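Community Help > Food and Catering > Small Kiosks and Honesty Boxes

Search all topics Enter a keyword

Outdated packets of snacks in a community centre honesty box: what are our obligations?

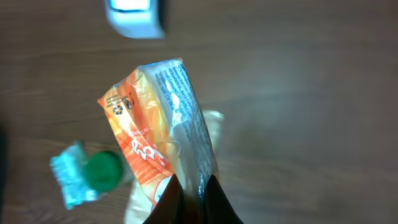 Guangming Lei
It would assist those replying if the original poster could confirm whether the date printed on the remaining stock is a "use by" date or a "best before" date. The two are treated quite differently, and most of the advice that follows will depend on the answer.

Anayeli Lozano
I am grateful for the prompt response and have set out the full position below.

Our centre keeps an honesty box in the entrance hall, from which visitors may take a packet of crisps, a cereal bar or a carton of juice and leave payment in a tin. The stock is bought in bulk twice a year from a wholesaler. Owing to the long closure of the building we have been left with 40 packets of savoury snacks, all of which carry a "best before" date in April. None carries a "use by" date. The packets have been kept in a closed cupboard in the office, away from the radiator, and all of those I have examined are still sealed.

One member of our management board takes the view that the packets must be destroyed. Another believes that they may be sold as normal. I should be obliged for guidance on the following points: whether we are permitted to sell them at all, whether we must put up a notice, and whether it makes any difference if we give them away. The centre is in England.

Posted October 28, 2021

Leopoldo Zavala
In general terms, a "best before" date relates to quality and a "use by" date relates to safety. Food may not be sold, given away or otherwise supplied once its "use by" date has passed. There is no equivalent rule for food that has passed its "best before" date, and it may still be offered provided that it is safe to eat and that the customer is not misled as to what is being bought.

On your first point, therefore, the snacks may be sold. I would recommend that a suitable person look over every packet beforehand. Any packet which is split, has a lifted seal or has lost its air should be withdrawn, as should any on which the ingredients or the allergen information can no longer be read. Fried and oily snacks do become stale in time, and the fat in them may turn rancid. It would be sensible to open one packet from each case and taste the contents before the remainder is put out.

On your second point, a notice is strongly advisable. An honesty box has no member of staff beside it to draw attention to the date, and the buyer may reasonably expect current stock. A card of the following kind would be sufficient:

"These items are past their best before date. They have been stored in dry conditions. Please check the packet before you buy. Reduced to 30p."

The reduced items should be held in a separate tray and not mixed with newer stock. When I was responsible for the refreshment counter at Willent we did mix the two, and we received a number of complaints which could easily have been avoided.

On your third point, giving food away does not release the centre from its duty to provide food that is safe. The same checks ought to be made whether or not money changes hands.

You may also wish to ask the environmental health team at your local council whether the centre should be registered as a food business. A regular honesty box may well come within the rules — even where the sums involved are very small — and registration carries no fee.

Estrella Espinoza
Throw them away. Forty packets of crisps are not worth a dispute at a board meeting.

Montserrat Serrano
I am in agreement with the first reply on the matter of dates, and would add a remark on purchasing. If the centre buys only twice a year, the same difficulty is likely to arise again. Our own hall formerly ordered from Castska in full cases, as the price per packet was lower, and a good part of each order was wasted. We now order a mixed case every four weeks. The unit price is higher, but we have written nothing off in the past year.

A simple stock sheet fixed to the inside of the cupboard door is also of use. Ours has three columns: the item, the date on the packet, and the date on which it was put out. New deliveries go to the back of the shelf and older stock is brought forward.

With regard to donation, certain food banks and community fridges will accept sealed goods after the "best before" date and others will not. Please telephone before making the journey. Our nearest one accepted crisps but declined cereal bars, for reasons which were not given.

Anayeli Lozano
Thank you. The board has agreed to the separate tray and the card. I shall contact the council regarding registration.

Related topics
Labelling of home-made cakes at a fundraising sale
Does a tea urn need to be inspected every year?
Keeping cash in an unattended tin
Allergen notices for village halls
Who is responsible for a shared fridge?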